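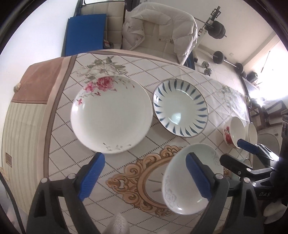
Before you let a gripper near your good china, check the pads! I learned this in March, when mine let go of a soup bowl halfway to the shelf (one of my Pinheiro set, of course). The rubber had a greasy film on it from dinner plates, and I'd turned the grip force down to 20 percent to be gentle. Too gentle.

Now I wash the pads with dish soap, dry them well and lift a cheap mug first. I also keep a folded towel under wherever I'm working, and so far it has saved two saucers.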